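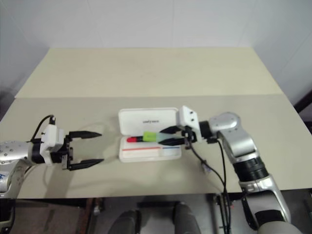

Do I need to wipe my old saves before I host? asked one reader under the last part, and a couple more piled in with the same worry. No, you don't! Your single-player saves live in a different folder and the server never touches them. Right, on with part three – getting your own Surnar world up and running so your friends can join.

14 comments | 30 shares

Setting up the host

I'm assuming you've already installed the game and the separate server tool from part two. If you haven't, go back and do that, as none of the menus below will show up.

1. Open the server tool and pick New World. Give it a name without spaces (I called mine Perkstead, after the starting village, which is a bit dull but easy to type).

2. Choose a map. Grestau is the small one and it's what I'd start with. The big one is lovely but it takes ages to load and everybody wanders off in different directions.

3. Set the player limit. The tool lets you have up to 30, but my old desktop starts to wheeze long before that, so be sensible.

4. Under Network, leave the port at 906 unless something else on your computer is already using it. Write it down, you'll want it again in a minute.

5. Type a password. Please do this. An open world gets found by strangers very quickly and they will burn your barn down.

6. Press Start and wait for the green dot. The first start is slow as it's building the whole map.

Note: if you see message 451 here, the tool can't write to its own folder. Close it, move the folder out of Program Files and try again. 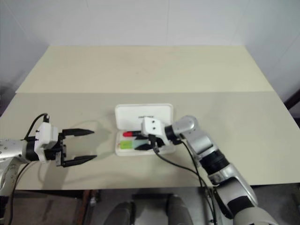
Part three: hosting a world.

Letting your friends in

7. Log in to your router and forward the port from step 4 to the computer that's running the world. Every router hides this somewhere different – mine was under Advanced, then Games, of all places.

8. Send your friends your outside address, the port and the password. They go to Join, then Direct, and paste it all in.

9. Ask one person to try first. If they get stuck on the loading bar at 100 per cent, they're probably on an older version and need to update.

Caution: don't switch the computer off while the dot is amber. Amber means it's saving, and I lost a whole evening's work on Szczepańska bridge by being impatient. Use Stop, wait for grey, then shut down.

Note: backups are off by default (why?). Tick the box under World, then Safety, and set it to hourly.

Part four covers mods and kicking people out.

3 people like this | Share | Reply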